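Sorting small parts and boxed goods into trays from a belt

A mixed delivery is easiest to deal with if it goes along a short belt and into trays before anything is put on a shelf. The method below is the one we use at Plustby for small retail packs and for metal blocks. It suits batches of up to 1,000 pieces. Above that, split the job over two sessions.

Setting up

Wipe the belt with a dry cloth and check the side rails for grit. Put the trays on the table on the far side of the belt, one behind the other, with the front one close to the rail. Fill the front tray first and keep the back one for the next type.

Use trays of one colour for one table. Ours are pale blue, which shows up well against a white top and a green belt.

Run one kind of goods at a time. Packs and metal should never share a tray, as a block will crack a blister in no time.

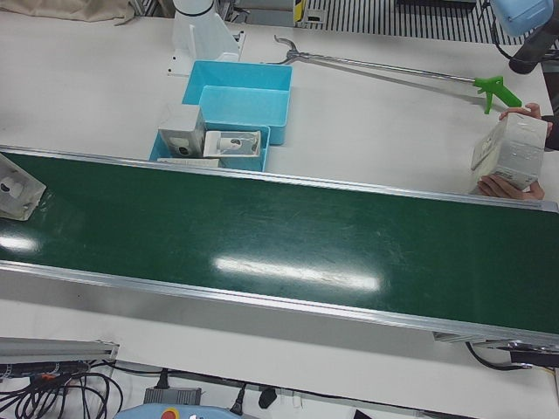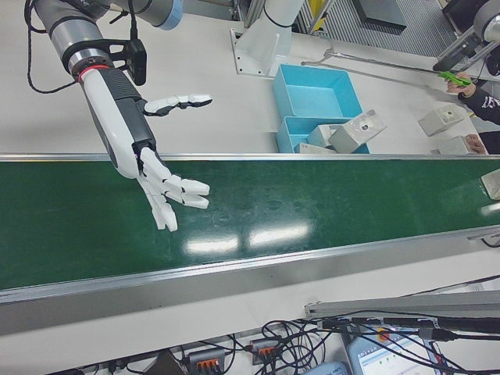

Filling the trays

Boxes go in upright with the printed side facing out. Blister packs can lean against a box, but do not stack them more than two deep or the cards bend. Flat packs go along the front edge.

Metal blocks need more room. Lay the largest in first, then fit the smaller ones beside it. If a block has a drilled hole, turn the hole towards you so that you can check it later without lifting the piece. Anything that will not fit goes on the table to the right of the trays until the next tray is free.

Labelling and counting

Write the label when the tray is full. We use the Cilik code first, then the quantity, then the shelf. Goods for the Mussa store get a second label on the short side.

Add up the labels at the end of the session and compare the total with the delivery note. Our last Biltus order came to 1,173 pieces and took most of a Friday. If the total is wrong, check the part-filled trays before you open the full ones.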